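Colocation : qui paie l'étagère commune quand l'un des deux s'en va ?

Posté par Lamisi Lamptey dans Logement > Vie à plusieurs

Bonjour à tous. Je quitte mon appartement à la fin du bail et mon colocataire et moi ne sommes plus d'accord sur rien, sauf sur la date. Le point de friction est le coin rangement, acheté à deux chez Domus.

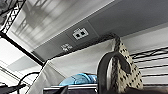
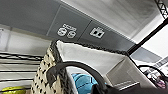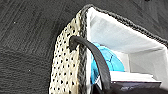 Page modifiée pour la dernière fois le 24 avril

Le tout a coûté 147 euros, payés moitié-moitié, ticket à l'appui (le ticket est à mon nom, ce qui me vaut des regards). Il veut garder l'ensemble et me propose 26 euros, au motif que « ça a vécu ». Moi aussi j'ai vécu, et je ne me suis pas dépréciée à ce point. Nous n'avons rien écrit au moment de l'achat. Le bail est commun, avec un seul dépôt de garantie, et le propriétaire ne veut pas entendre parler de nos histoires de meubles, en quoi je le comprends. Y a-t-il une règle, ou faut-il continuer à s'envoyer des messages d'une pièce à l'autre ?

Kwabena Odoi
Membre depuis longtemps

Si vous avez payé chacun la moitié, vous êtes en principe propriétaires à deux, et le nom sur le ticket ne change pas grand-chose tant que vous pouvez montrer le virement de l'autre. Celui qui garde le meuble rachète la part de celui qui part, à la valeur d'aujourd'hui. Le prix neuf ne sert que de point de départ.

Pour la valeur, regardez les annonces d'occasion du même modèle dans votre ville, prenez celles qui sont vraiment parties et laissez de côté les rêveurs qui demandent le prix du neuf « état impeccable, deux rayures ». Divisez par deux. Si vous tombez sur 35 ou 40 euros, son offre est un peu basse mais elle n'a rien de scandaleux.

Ne mélangez pas cela avec le dépôt de garantie. Le propriétaire le rendra à la fin du bail, ou s'arrangera avec celui qui reste, et vous aurez besoin d'un papier signé entre vous deux. Une demi-page suffit : la liste des meubles, qui prend quoi, la somme, la date, deux signatures. J'ai fait l'économie de ce papier en février, pour un canapé Gorex. Je n'ai plus ni le canapé ni l'ami.

Esi Amoah

Prends les 26 euros et pars. Sérieusement. Le temps que tu as mis à écrire ton message vaut déjà plus que la différence.

Yaw Acheampong

Pas d'accord avec Esi, le principe compte aussi. Chez nous on a réglé ça par enchère : chacun écrit sur un bout de papier ce que le meuble vaut pour lui, le plus offrant le garde et verse à l'autre la moitié de son chiffre. Mon coloc a écrit une somme ridicule par orgueil et a dû la payer. L'ambiance de la dernière semaine a été fraîche - mais le calcul était juste.

Lamisi Lamptey

Merci à tous les trois. On a fait l'enchère hier soir, à la table de la cuisine, dans un silence de notaire. C'est moi qui ai gagné. Il me reste donc à trouver comment faire entrer tout ça dans mon nouveau studio.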